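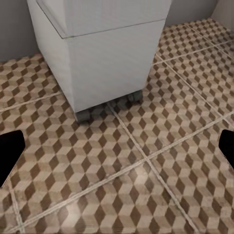

1. 보고 개요

본 보고서는 Zikolell 재단의 지원으로 진행 중인 Gernolville 유적 탄화 종자 분석 사업의 2차 중간보고이다. 보고 기간은 1차 중간보고 제출 이후부터 10월 말까지이며, 부유선별 시료의 분류와 동정, 현생 비교표본 확충, 자료 정리의 세 부문으로 나누어 적는다. 발굴 자체에 관한 사항은 발굴단이 별도로 제출하는 보고서를 참고하기 바란다.

2. 시료 처리 현황

이번 기간에 다룬 시료는 모두 Gernolville 동쪽 구역의 저장 구덩이와 그 주변 생활면에서 채취한 것이다. 부유선별은 현장에서 끝난 상태로 인계받았고, 연구실에서는 건조된 경량 시료를 체로 나누어 입체현미경으로 선별하였다. 체는 2밀리미터, 1밀리미터, 0.5밀리미터를 사용하였다. 0.5밀리미터 체에 남은 분량은 양이 많아 리플 분할기로 나눈 뒤 일부만 검경하였으며, 분할 비율은 시료 대장에 기록하였다.

현재까지 선별한 종자와 과실은 2,000점이며, 이 중 1,000점의 동정을 마쳤다. 나머지 가운데 700점은 속 수준까지만 분류하였고, 그 밖의 것은 아직 검토하지 못하였다. 계획서에서는 이번 기간 안에 선별분 전체의 1차 동정을 마치기로 하였으므로 일정이 늦어진 상태이다. 지연의 주된 원인은 저장 구덩이 하층 시료의 보존 상태이다. 낟알이 부풀고 표피가 벗겨진 것이 많아 한 점을 보는 데 걸리는 시간이 예상보다 길었다.

3. 동정 결과

재배종으로는 겉보리와 렌즈콩이 중심이다. 겉보리는 비대칭 낟알과 대칭 낟알이 함께 나와 여섯줄보리가 포함된 것으로 본다. 다만 대칭 낟알만으로는 두줄보리의 유무를 가릴 수 없으므로 이삭축 마디의 검토가 끝날 때까지 판단을 보류한다. 완두로 보이는 둥근 종자는 배꼽이 남은 것이 드물어 현재 대장에는 대립 콩과로 올려 두었다.

살갈퀴속과 연리초속의 종자는 단면과 배꼽 길이를 기준으로 나누고 있다. 배꼽이 남지 않은 개체는 두 속을 구분하지 않고 묶어서 집계한다. 1차 보고에서 연리초속으로 적은 항목 중 5점은 재검토 결과 이 묶음으로 옮겼다. 합계에는 변동이 없다.

잡초류는 갈퀴덩굴속, 명아주속, 소리쟁이속이 확인되었다. 갈퀴덩굴속은 겉보리가 많은 시료에서 주로 나왔고, 명아주속은 생활면 시료에 치우쳐 있다. 명아주속 종자 일부는 탄화 여부가 분명하지 않다. 이런 종자는 한 점씩 갈라 내부를 확인하고, 내부가 탄화되지 않은 것은 후대 혼입으로 처리하여 집계에서 제외하였다.

4. 현생 비교표본

비교표본은 Rothe 식물원과 교환하여 보충하였다. 부족했던 연리초속과 갈퀴덩굴속을 우선 요청하였고, 받은 종자는 모두 채집지와 채집 시기를 확인한 뒤 등록하였다. 표본병의 이름표에는 기존 번호 체계를 그대로 쓴다.

겉보리와 렌즈콩은 현생 종자를 실험적으로 탄화시켜 형태 변화를 살펴보았다. 온도와 가열 시간을 달리한 시료를 만들어 길이, 너비, 두께를 측정하고 있다. 겉보리는 고온 조건에서 길이가 줄고 두께가 늘어나는 경향을 보였다. 유적 출토품 측정값을 현생 품종과 직접 비교할 때는 이 점을 고려해야 한다. 렌즈콩은 자엽이 분리되는 경우가 많아 측정 방법을 다시 정하는 중이다.

5. 자료 정리

시료 대장은 Vumar 데이터베이스로 이전하였다. 기존 표계산 파일에서 종명 표기가 서로 달랐던 항목은 이전 과정에서 통일하였다. 구역 번호가 두 번 부여된 시료가 발견되어 발굴단의 원기록과 대조하였고, 한 건은 아직 회신을 기다리고 있다. 동정이 끝난 시료는 층위별 출토표로 출력할 수 있다. 사진 자료는 종별 대표 개체만 등록하였으며, 배면과 측면 사진을 기본으로 한다.

6. 예산 집행

집행은 계획한 비목 안에서 이루어졌다. 현미경 조명 교체비는 소모품비에서 지출하였다. 연대측정비는 아직 집행하지 않았다. 측정 대상은 저장 구덩이 하층의 겉보리 낟알로 할 예정이며, 낟알은 측정과 촬영을 마친 뒤 의뢰한다. 비목 변경 요청 사항은 없다.

7. 다음 기간 계획

속 수준에 머문 콩과 종자를 새로 들어온 비교표본과 대조하여 다시 검토한다. 미검토분은 보존 상태가 좋은 상층 시료부터 동정한다. 겉보리 이삭축 마디는 따로 모아 두었으며 다음 기간 초에 검토를 시작한다. 탄화 실험은 렌즈콩 측정 방법이 확정되는 대로 재개한다.

위 일정대로라면 1차 동정은 다음 보고 전에 끝난다. 최종보고서 제출 시기의 변경은 현재로서는 요청하지 않으며, 하층 시료의 처리 속도가 나아지지 않을 경우 분할 검경 범위를 넓히는 방안을 재단과 협의하고자 한다. 층위별 출토표와 측정값 목록은 별첨으로 제출한다.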